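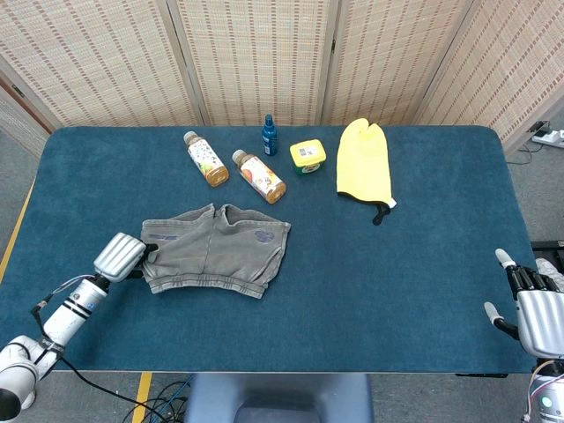
Issue 99

ok so my Tuesday started at the Gostham rack with 2 trucks ahead of me and I figured, fine, quick in and out. reader, I was there until lunch. gonna thread this one because I have feelings

for the new folks: I haul gas and diesel. own one tractor, lease my trailer, mostly run loads for Grullemis. been pulling tankers 7 years and still get a little thrill when the paperwork matches the first time

what happened was the loading arm on lane three tripped and wouldn't reset. overfill probe said wet. my compartment was not wet! I'd emptied it at Vercombe the night before and looked in there myself

you can't argue with a probe, so you pull the plug, wipe the contacts, plug back in, wait. wipe again. then you call the terminal and they tell you to wipe the contacts

guy in the next lane lent me his contact brush, which is basically a toothbrush with a bad attitude. green light on the second try. I've ordered one (and a spare, because I know me)

by then my slot had expired, so back around to the gate, new load number, back of the line. the line was no longer 2 trucks

anyway the load was for the Bárány station out on the county road. they've got an older fill setup with the diesel and the regular caps right next to each other and the paint pretty much gone off both

PLEASE repaint your caps, station people. I check the tags, I stick the tanks, I check the tags again, but it's raining and it's getting dark and a little color would be so nice

stick reading before the drop had room for my whole load with 494 gallons to spare. that's closer than I like but it's legal and it fit, so down it went

somebody asked last week if I'd go back to dry van. I think about it every time I'm standing in the rain holding a hose! but home most nights, no lumpers, no sitting at a grocery warehouse till 3 am... nah

things I'm buying before my next run: the brush, a better headlamp, gloves that don't turn into cardboard after a week. glove recs welcome, wide hands, I go through a lot of them

back at the rack at 4:30 tomorrow morning. if lane three is still acting up I'm taking lane one and I don't care how long the line is. night y'all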